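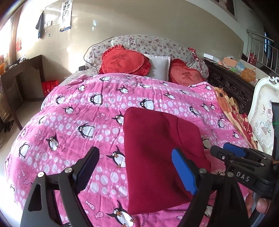 图片来源：Litier 寝具档案室　2021年供稿

第四季度客房移交纪要
（短篇小说）

根据Litier寝具公司与Etthorpe旅舍签订的移交协议，旅舍停业前，各客房床品应逐间登记，由双方各留一份。登记工作于10/31/21完成。本纪要由公司派驻的登记员起草，格式沿用总部范本，原应不超过一页。

一、床品

粉色被套一件，印有横向排列的白色圆点、小鱼轮廓及企鹅图案。企鹅为白腹、黑背、橙足。范本所附的花色代码表中没有企鹅一项，登记员在“其他”栏内填写“企鹅”，并加盖校对章。

碎花长枕一件，浅底，小花为粉、灰二色，横贯床头。白色长方形小枕一件，置于长枕之前。

红色心形靠垫一对，荷叶边，各印汉字，分列白色小枕左右。右侧一件颜色略浅。旅舍方面认为，同一对靠垫应视为同一颜色；登记员认为，协议第五条要求如实记载。双方商议后，在登记表上写明“红”，另在备注中写明“略有深浅”。旅舍方面在备注旁补写一句：左边那件向着窗，每日上午晒得久些。此句不属于登记内容，经请示，予以保留。

橙色花毯一件，未叠，堆于床的右侧。

二、未列入协议的物品

深红色织物一件，已折叠，平放于被面之上。协议附件中无此物。登记员询问其归属，旅舍方面答复：此房最后一位住客来自Benítez，住了整个夏天，走时说天冷以前会回来取一件毛衣。登记员又问，此物是否即为该毛衣。旅舍方面答复，替人收着的东西，没有打开看过。

依照规定，归属不明的软质物品应装袋、编号，送往Flerham仓库，保管期满后统一处理。Flerham仓库现存此类物品约3000件，登记员曾在该处工作一季，熟悉其架位。袋子为灰色，编号写在袋口，袋内是什么颜色，从外面看不出来。

登记员将空袋取出，填好编号，放在门边的椅子上，继续办理其他事项。

三、家具及附属物

深色雕花木器一件，镂空，位于花毯后方，归房屋产权人所有，不在移交之列。

黑色充电器一只，连细线一根，线自长枕后方引出。旅舍方面表示此物随房提供，可以移交。登记员估价400，旅舍方面认为过高，要求改低。移交方要求降低估价，在登记员经手的各次移交中尚属首次。估价已改。

四、争议及处理

全部事项办理完毕时，天色已晚，门边的空袋仍在椅子上。登记员向旅舍方面宣读规定全文，旅舍方面听完，没有异议，只问仓库冬天有没有暖气。登记员答，没有。旅舍方面又问，住客若来取，应当往哪里走。登记员答，应先向总部提出书面申请，附身份证明及物品说明，由总部转Flerham，审核需2个月。

旅舍方面把这些话记在一张旧的房价单背面，记得很慢，写到“物品说明”四字时停下来，问应当怎样说明。登记员答，颜色、尺寸、质地，写清楚即可。旅舍方面说，颜色是知道的。

此后双方未再就该问题发言。

五、结论

经现场核对，床品与协议附件相符，准予移交。深红色织物一件，登记员认定为“住客寄存，尚未到期”，暂由旅舍方面保管，到期日一栏填写“天冷以前”。总部如对此项表述有疑问，请与登记员联系。

编号袋一只，未使用，随本纪要退回。

附：总部批复

纪要收悉。到期日须为具体日期，请更正后重报。

附：登记员复函

来函收悉。经向旅舍方面核实，该地10月尚不算冷。待具备填写条件后，即行更正。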